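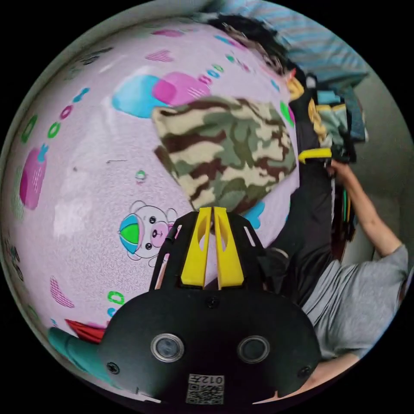

How does a coach pick a soccer team?

By Ohemaa Ackah

Grown-ups will tell you that the best players always make the team. Ask them what "best" means and watch them go quiet.

Say Widdale needs a squad for a big tournament. The coach watches 62 players in January, then has to cut most of them. The list goes up, and fans start arguing before they have finished reading it. 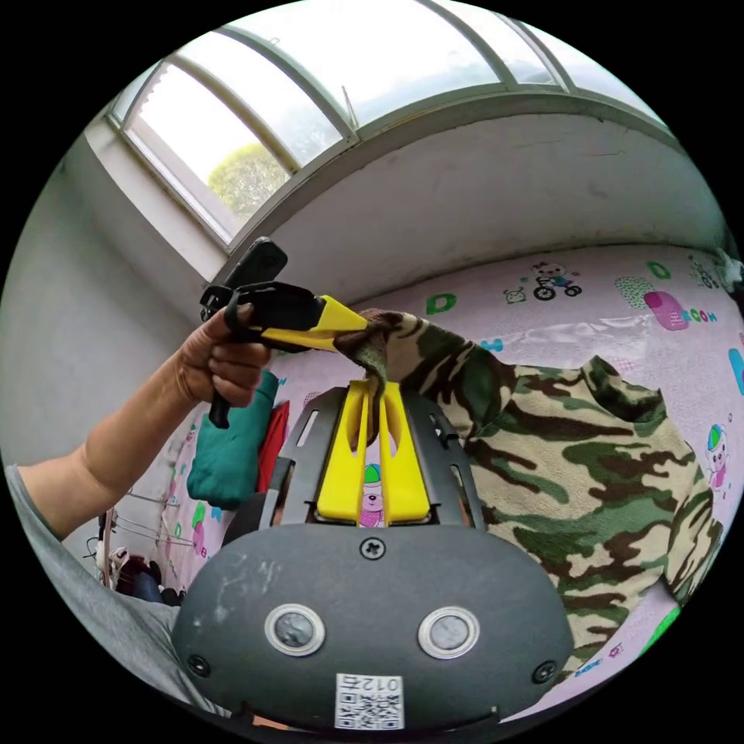 Coaches say they look at "form," a word for how well someone has been playing lately. It sounds like science, but be careful with it. A striker who scored in her last 2 games might be brilliant, or she might have met two sleepy goalkeepers. Form can also hide a player the way a camouflage fleece, all greens and browns, would hide you in the woods. A good defender may do so little that looks exciting that you forget she is there. Then she misses a game and the other team scores four.

What about numbers?

Teams love numbers now. Zutham's coach has a chart with 300 boxes on it, and one box says that a midfielder named Wainwright made 171 passes. Great! But were they forward passes, or little ones back to a friend? The chart doesn't say. When somebody shows you a big number, ask what was counted and what was left out.

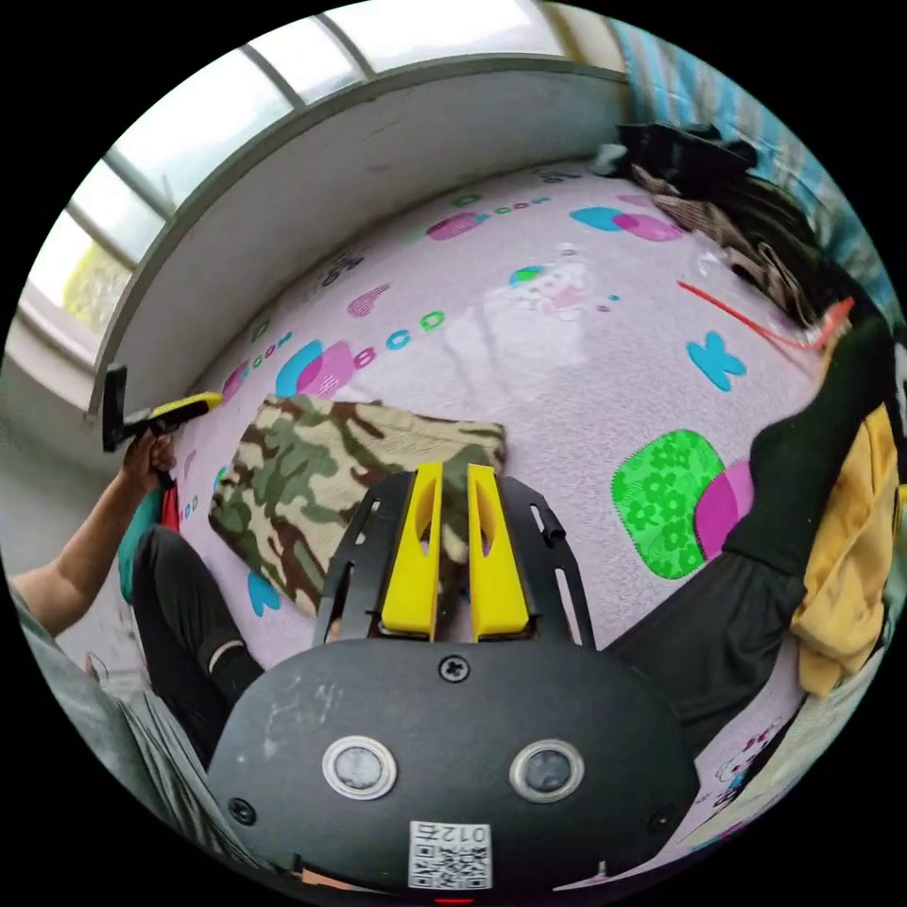
THINK ABOUT IT

Does a player who gets cut deserve it? Maybe. Cluletti was left out of the Widdale squad because the coach already had three left backs. That tells you about left backs and hardly anything about Cluletti.

Next time a squad is announced, write down who you would have picked and why. Keep the paper until the tournament is over, then check it. Be as hard on your own list as you were on the coach's.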